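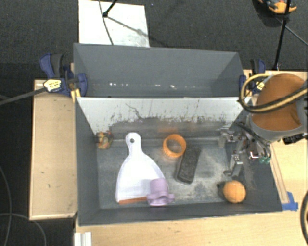
Kareck grasping project: progress report, second half of the grant
Posted in August by the Kareck project lead
Last updated: August, 4:40 p.m.

Hi all, this is the report for the Lorard fund, and since a few of you asked for less jargon than last time I'm going to write it the way I'd tell it over coffee.

The big news is that we finally have a result I'm happy to show people. The question we started with was whether an arm can get better at picking things out of a bin by practicing on its own, with a person only stepping in when it gets stuck. We collected 696 grasp attempts in this period on the Minja setup, all with the same arm and the same gray bin. The first 270 were run with the old method, where the arm scores each possible grip and takes the best one. The rest used the new one, where it also gets to nudge an object first if none of the scores look good.

Nudging helps! It helps most with flat things and things up against a wall. A dustpan lying flat was our worst object by a mile under the old method (the fingers would come down on the plastic, slide, and close on air). Now the arm tends to push it until the handle is in a better spot, then goes for the handle. The black spongy block was always easy and still is. The orange ball is a mixed bag. The arm gets it fine in the open, but a nudge can send it rolling to the other side, and then we're chasing it for the next few tries. I'd like to have the arm skip nudging for round things, but it doesn't know what round is yet, so that's on the list.

A few things went worse than planned. We lost 2 weeks to a calibration problem: the bin had crept a little on the table and every grip was landing slightly off. I spent far too long blaming the software (sorry to everyone who got those emails). We now check the bin position every morning before the first run. It's clamped along the back, and there's blue tape at one of the front corners.

The sloped walls turned out to be a good choice, by the way. In the proposal I said we'd compare them with a straight-sided bin, and we haven't done that yet. I'd still like to, but it's slipped behind the object swap, which is the thing Wanholm cares about most. That's where we take the trained system and give it a set of objects it has never touched. We've had one short go at it and I'm not putting a number on it here, because one short go isn't worth a number. It looked okay. Small things in the corners are going to be the hard part.

Money: we're a bit under on equipment and a bit over on hours, and the two nearly cancel out. The overspend is all from the calibration mess. I'm not asking for more. I would like to move the leftover equipment money into lab time, if that's allowed, and I'll send the form separately.

What's next, in the order I plan to do it: finish the object swap with 4 new sets, run the straight-sided bin, then write the whole thing up. The draft should be with you before the final report is due. If the swap goes badly I'll say so early and we can talk about dropping the second bin.

Comments (3)

gripfan: Did the nudge runs take longer per object? That was my worry when I read the proposal.

Reply from author: Yes, a nudge adds about 4 seconds. On the dustpan it more than pays for itself. On the sponge block it would be wasted time, but it almost never picks a nudge there.

Lorard grants desk: Moving equipment money to lab time should be fine. Please send the form before the next payment goes out.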